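Storing your things with Hostura: common questions

3 min read

Search help
What are you looking for?
Clear

How big are the units?
There are four sizes. The smallest takes a few boxes and a suitcase. The largest holds the contents of a two-bedroom flat. If you are between sizes, ring the Allden office and ask for Deepika Pai, who can go through your list with you.

When can I get in?
The gates open at 6am and close at 10pm. Your code works between those times. The office keeps shorter hours, so collect padlocks and spare keys before 4pm.

Can I store a computer or other electrical items?
Yes. Back up anything you need first and take out loose discs. Use the original box if you still have it. If not, wrap the case in a blanket and keep it off the floor. Batteries that come out should go home with you.

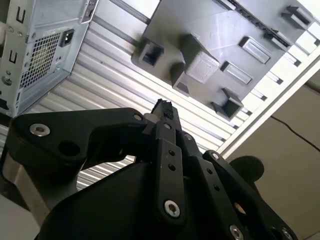
A silver computer case, seen from the rear, and ribbed metal behind.

What can't I store?
Food, plants, animals, fuel, paint, gas bottles and anything alive or likely to leak. Tyres are allowed at Allden but not at Jastar — the lease there rules them out.

Do I need insurance?
Yes, and you can use your own. Bring a copy of the policy when you sign. Home insurance sometimes covers stored goods, but check the limit for single items.

How much notice do I give?
We ask for 10 days, by email or at the desk. Any rent paid past your leaving date goes back to the same card within 21 days. Sweep the unit out and take your padlock off, or we will treat it as still in use.

Can someone else collect for me?
Yes, if you name them on your account. They will need photo ID. To add or remove a name, write to Parvathi Thomas in customer accounts.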